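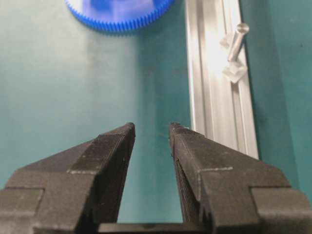 Moynihan Robotics Club
Progress report to the Westura Education Fund, second reporting period
Prepared by Áine Buckley, club advisor

Summary

The sorting project is on track for the spring showcase, with one piece of work behind schedule. The arm picks up three of the four part types in our set. The fourth, the clear plastic parts, is still a problem and takes up most of this report. Spending is below plan. We are asking for one change to the budget, described near the end.

What we said we would do

Our application listed four goals for this period: finish the arm's work area, mount and calibrate the wrist camera, collect a first set of labeled pictures, and have the arm pick up single parts placed anywhere in the work area. The first three are done. The fourth is partly done.

Work area

The students tried three colors of surface before settling on teal. White washed out under the lamp, and black made it hard to tell where the gripper ended and the background began. The blue gears were a concern on teal, but they are bright enough that the software separates them without trouble. The metal pieces have the opposite problem. Aluminum rail under the lamp comes out nearly white along its faces, and the edge the program needs gets lost in the glare. Bríd Fahy's group moved the lamp twice in October and has now taped a sheet of tracing paper over it. That helped with the rail. It has not been tested properly with the other parts.

Camera and calibration

The camera looks out past both fingers, so the fingertips are always in view. The students use this as a check. If the tips have shifted in the picture since the last session, the mount has slipped and they redo the calibration before doing anything else. The check was Boglárka Pap's idea and it is now the first line on the start-up sheet. Since it was added we have lost one session to a bad calibration. Before that we were losing about one a month.

The mount itself is on its second version. The first cracked at the screw holes.

Picture set

The students have labeled 2,228 pictures. Each one is marked with the part type and the direction the part is lying in. Two students label every picture separately, and Saoirse Ó Dubhghaill goes through the ones where they disagree. Most disagreements were about parts lying close together or touching, where it was unclear which edge belonged to which part. The group wrote a rule for this in November and went back over the earlier pictures to match.

We would have liked more variety. Too many of the pictures were taken in the late afternoon with the blinds in the same position, and the program does worse in the morning. A Sunday session is planned to fill in the gap.

Picking results

Results are from the last full test, with one part on the surface at a time and 60 attempts for each part type.

Gears: 54 picked up
Aluminum rail: 47 picked up
Black brackets: 51 picked up
Clear plastic parts: 19 picked up

A pick counts only if the part is lifted and placed in the correct bin. A few rail pieces were lifted and then dropped on the way over, and those are counted as misses.

The clear parts fail for two reasons. The program often does not find them, particularly when they are lying up against something shiny. When it does find them, it tends to get the direction wrong, and the fingers close on a corner and push the part away. Bláthnaid Gilmartin is working on the second problem with two of the younger students. They are trying a slower approach that stops short, takes another picture, and corrects before closing. It has worked in a handful of tries. We do not have numbers yet.

Students

Attendance has been steady. Fourteen students come regularly, up from eleven at the start of the year, and five of them had never written code before joining. We have split the club into a hardware group and a software group, with a swap every six weeks. The first swap was rough, mostly because the notes left behind were thin. The second went better after each group was asked to write a one-page handover.

We visited the Calholm team in October. They are working on a similar arm and gave our students useful advice on routing the cables, which had been snagging at the elbow joint. They will come to us before the showcase.

Spending

We have used a little over half of the equipment money. The arm came in under the quoted price and the replacement finger pads have lasted longer than expected. Travel is on budget. We have not yet spent anything on the showcase.

Request

We would like to move the amount left on the arm line to lighting. A pair of adjustable diffused lamps would replace the tracing paper and let us test the clear and metal parts under the same conditions each time. The total grant would not change. A quote from Ormont is attached.

Next period

Retest all four part types under the new lighting.
Add morning pictures to the set and retrain.
Finish the slow approach for clear parts.
Begin tests with several parts on the surface at once.

The last item was planned to start this month and is the one behind schedule. We expect to begin it in February.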